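Storage of Shared Drawing Supplies in a Small Study Room

Aurelio Escobedo
Interior Planning, second-year project report
April 5, 2026

1. Background

The study room on the ground floor of the Chávez building is used by first- and second-year students for drafting and model work. Pencils, erasers and short rulers are kept in shared plastic pencil cases. Before this project the cases were stored in a deep drawer under the window. Students stacked them on top of each other, and the case at the bottom was seldom used. Broken leads and missing erasers in that case went unreported for most of a term.

The aim was to find an open arrangement in which every case can be reached with one hand and put back without moving another. The budget was 75 dollars. No fixings into the building walls were allowed.

2. Method

Three arrangements were tried, each for 12 school days. Arrangement A was the existing drawer. Arrangement B was a hanging fabric organizer sold under the name Drerkeck. Arrangement C was a two-tier wooden shelf from the Vumus range. A sign-out sheet was kept next to the supplies and students marked the case they took and whether they had to move another one to get to it. The sheet recorded 629 uses over the whole period.

Returns were harder to record. Students often left while the next class was coming in, and entries for returns were incomplete in all three periods. They are left out of the results.

3. Results

In the drawer, most uses involved lifting at least one other case. The fabric organizer solved this, but its pockets were too narrow for the thicker cases, and two seams opened in the second week. It also swung when a case was pulled out. One student suggested weighting the lower hem. We tried a steel ruler in the hem for a day and removed it when it began to tear the fabric.

The shelf gave the fewest entries for moved cases. The slats let pencil shavings fall through, so the surface under the shelf has to be wiped, but the cases themselves stayed cleaner than in the drawer.

4. Layout on the shelf

The cases are kept in two rows of three. Dark green, light blue and pink are on the top tier, in that order from the left. Black, pink and clear are on the lower tier.

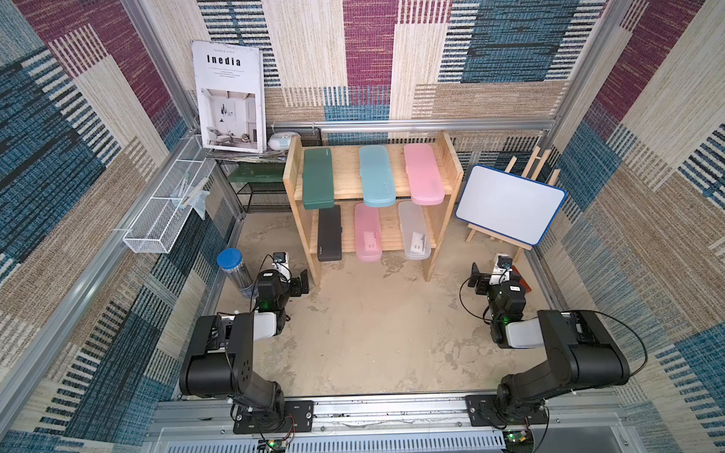 Depth is the main limit of this shelf. The upper cases lie at an angle and their lower ends hang slightly over the front edge. A deeper shelf would correct this but was over budget. The two pink cases are the second problem. They were confused on the sign-out sheet several times, and entries reading only "pink" had to be assigned by asking the student. Replacing one of them with another color would be cheaper than labeling both.

A Pronport divider set was considered for the lower tier and rejected. It would have taken up width without keeping the cases any straighter.

5. Further work

The shelf should be tested again in July, when the summer course uses the room and the groups are larger. The return column on the sheet should be reduced to a single check mark. A strip along the front edge of the top tier could also be tried, if it can be clamped on without drilling the wood.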